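Lukumay Livestock Trade Records -- data card

Version 3 of the table, prepared 9/15/19

Summary

This data set contains records of cattle and goat sales at the Lukumay weekly market, and of the animals that were later sent over the border by truck. It was collected by Gitia, a small cooperative of herders and traders, as part of the Tetance grant for rural market information. One row is one sale. The table has 2000 rows and 218 of them are linked to an export permit.

Files

sales.csv -- all sales, one per row
permits.csv -- export permits, joined to sales by the column permit_no
traders.csv -- trader codes only, the names are removed
notes.txt -- remarks from the clerks, in the order they were written

Columns in sales.csv

sale_id: number given at the office, not at the market
species: cattle or goat
sex: m, f, or empty when the clerk did not write it
age_class: calf, young, adult. For goats only young and adult are used
weight_kg: weight on the platform scale. Empty if the animal was sold by eye
price: in local currency, full amount, before the market fee
trader: code, see traders.csv
permit_no: empty if the animal stayed in the district

How the data was collected

Market clerks wrote each sale in a paper book with carbon copy. The copies were brought to the office in Drallel at the end of the month, where Mercy Kimaro and one assistant typed them into a spreadsheet. Cameron Lamont wrote the script which checks the spreadsheet and makes the CSV files. When a value on paper could not be read by two persons in the same way, we left the cell empty. 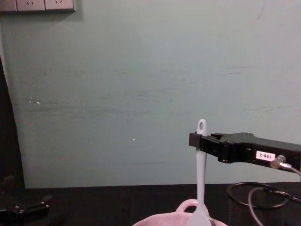
Office in Drallel, wall above the table.

The permits were copied from the register of the veterinary post. The register uses its own numbering, so the join was made by date, species and trader, and then checked by hand. In seven cases two sales could belong to the same permit line. These are marked with "dup?" in notes.txt and we did not choose between them.

Known problems

The scale was under repair for most of November, and weights in that month are nearly all missing. Please do not fill them with the average of other months, the animals are thinner in the dry time.

Prices of goats sold in groups were divided equally between the animals. It is not the true price of each one.

Traders who pay the fee at the gate are recorded better than traders who pay later. We think small sellers are too few in this table, but we cannot say by how much.

Use and changes

You may use the data for research and teaching if you name Gitia as the source. For commercial use please write to us first. Corrections are welcome -- send the sale_id, the column and the value you think is right, and Mercy will compare it with the carbon copy.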